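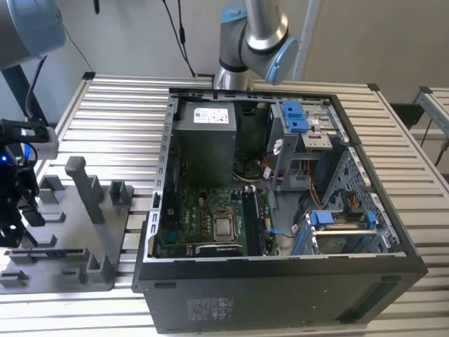 Call for participants: fault study on robot assembly of desktop computers

Wimasside, Kumitz site
Project Erdős, work package on faults and safe recovery

We are looking for 18 people to take part in a paid study in our robot laboratory in Kumitz. The sessions run in May. Applications are open to repair technicians, assembly workers, machine operators, students of technical schools, and also people who have never stood next to a robot arm.

What happened

In project Erdős we teach collaborative robot arms to do service work inside used desktop computers, with the side panel off and the case lying on the table. The main task is memory: take a module, bring it over the slot, align it, press it in. Our control software, Fetutex, plans the movement and limits the force of pressing.

In the last test period the robots made 1,137 insertion attempts. In 78 of them the arm made a protective stop, and a person had to come and restart it. Most of these stops were correct. The module was a little crooked, the force went up, the arm stopped, and after restart the work continued.

Two of them ended badly. After the restart, Fetutex loaded an old force limit from a saved file, much higher than the one set for this task. The screen still showed the low value. The operator confirmed the restart, as the procedure told them, and the arm pushed the module down at an angle. In the first case the slot broke on one side. In the second case the module came out of the fingers while the operator was already reaching into the case with one hand to check the cable. The operator got a bruise and a small cut on the thumb, treated on site. We stopped all insertion work on the same afternoon.

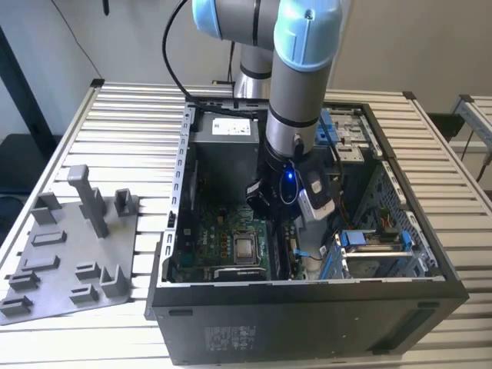

The software error itself was found quickly. Fetutex now reads the limit again at every restart and compares it with the value on the screen, and if the two are different, the arm stays blocked. We tested this change for several weeks with no person inside the fence before we allowed normal work again.

The harder part is what people do in the minute after a stop. When we looked through our records, we saw that operators often confirmed the restart in a few seconds, without looking at the module. Some of them put a hand in the case while the arm was only paused. The written procedure did not forbid this clearly enough, and this is our mistake, which we want to repair with your help.

What you will do

You come for one session, and it takes half a day. First you get a safety introduction and we show you the stop button, the enabling switch and the area where you may stand. Then you supervise the arm while it works on a desktop tower. From time to time it will stop. Some stops are real and some are prepared by us, and we will not tell you which is which until the end.

At each stop you decide what to do: continue, move the arm away, or call the supervisor. We ask you to speak your thoughts aloud while you decide. You will work with three versions of the restart screen – the old one, on which the fault happened, and two new ones. The old screen is connected to the corrected software, so the wrong limit cannot come back.

After the practical part there is an interview, where we go through your decisions together. It is not an exam. If you confirm a restart which you should not confirm, this is useful for us, and we write it down as a weakness of the screen. 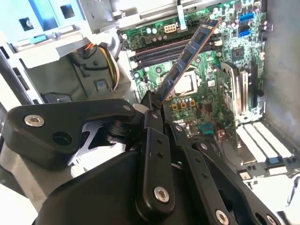 Do I need experience with robots or computers?
No experience is needed for half of the places, and for the other half we prefer people who have worked with industrial machines or have repaired computers, so please write in your application which group you belong to.

Safety during the study

The arm runs at reduced speed in all sessions. A trained supervisor stands next to you with a second stop button. Your hands stay outside the case until the arm is in the parked position and the power to the joints is off. You may leave the session at any moment, and you do not have to give a reason.

The full report about both incidents, with the force curves, will be sent to you before the session. Please read at least the first part. If after reading you prefer not to come, just write to us and we will give the place to the next person.

Conditions

– You are 18 or older.
– You can stand for a longer time. A chair is available in the breaks.
– You read English well enough to understand short messages on a screen. The interview can be in English or German.
– You have no active implant (for example a pacemaker).
– You did not work on the development of Fetutex.
– Please wear closed shoes and tie back long hair. Rings and bracelets have to stay in the locker.

Payment and travel

You receive a fixed payment for the session, and it is paid in full also when you stop earlier. We return the cost of public transport inside the region. For people who come by car there is parking behind the building, please tell us the plate number in advance. Coffee and a warm lunch are included.

What we record

We record sound, the messages of the robot controller and the time between a stop and your decision. Cameras point at the work table and may show your hands and arms. The interview is stored under a number, without your name. You can ask us to delete your data until the analysis begins, and we will tell you this date in the consent form. 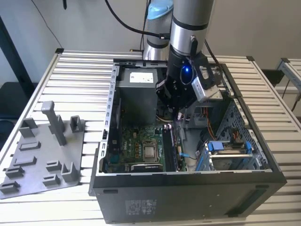
Work table in Kumitz: a desktop tower with its side panel off, under the arm.

How to apply

Send a short message through the contact form of Wimasside with the subject "Erdős fault study". Please tell us your age, your present work or school, whether you have used machines with a stop button before, and which times of day are possible for you. Morning sessions begin at 8:30 and afternoon sessions at 13:15.

We answer every application, also when the places are already full. In this case you can stay on the waiting list, and we will contact you if a place becomes free. Participants who wish to receive the final results can mark this in the consent form.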